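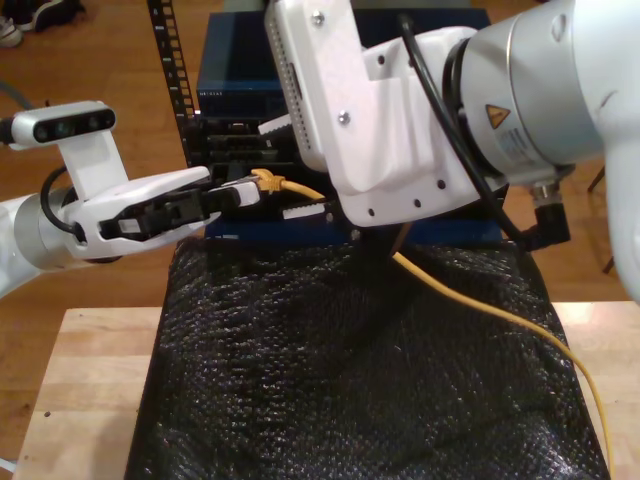 Ticket: phishing attachment opened, finance laptop, Jedstead office
Opened by: Naa Bawa
Assigned: Mohammed-Awal Ankrah
Opened: 2022-03-29
Priority: high

08:52 Naa
User in accounts opened a zip from a "Roson overdue statement" email. Says nothing happened, just a black window that closed again. Laptop still on. Told her hands off, don't shut down.

08:58 Mohammed-Awal
Isolating from console now. Do you have the original mail? Need headers, not a forward.

09:04 Naa
Saved as .eml, in the case folder. Sender domain is one letter off the real Roson one. Zip had a shortcut file dressed up as a PDF.

09:15 Mohammed-Awal
Isolation confirmed. Shortcut calls powershell with an encoded command, pulls a second script from a host I don't recognize. Blocked at proxy and DNS. Pulling memory before anything else.

09:40 Mohammed-Awal
Mail search done. Same message went to 110 mailboxes. 74 still unread. Purging all of it. 15 people opened the mail, checking who touched the attachment.

09:47 Naa
Mahama warehouse is asking why their mail is slow. Is that us?

09:49 Mohammed-Awal
Yes, purge job. Give it 20 minutes.

10:22 Mohammed-Awal
Two endpoints ran the shortcut. Hers plus one at Mahama. Second one never got the script, proxy log shows a timeout. Isolated anyway.
First one has a scheduled task called ClirkelUpdate, runs at logon. We do use Clirkel for invoices but their updater is a service, not a task. Task points to a script under the user's AppData. Not ours.

10:30 Naa
Do I reset her password or wait

10:31 Mohammed-Awal
Reset now, both users. Kill sessions too, reset alone leaves the tokens live. Check inbox rules while your in there.

10:55 Naa
Both reset, sessions revoked. No forwarding rules on either. MFA log looks normal, no new devices registered.

11:38 Mohammed-Awal
No lateral movement that I can find. Checked logons from her account to the file server, all normal hours, all from her own machine. Script hash added to blocklist. Reimaging both, not cleaning. Do NOT restore AppData from backup.

13:10 Naa
Loaner issued. She wants her browser bookmarks back, can I copy those?

13:14 Mohammed-Awal
Bookmarks export ok. Nothing else from the profile. No saved passwords, she has to change those as well.

15:26 Mohammed-Awal
Both reimaged, back on network. No hits on the blocked host since the isolation. Mail rule added: shortcut files inside zips get quarantined. Shoud have been on since September, the change request was approved and never applied. Raising separately.

Status: monitoring. Leave open until memory analysis is back.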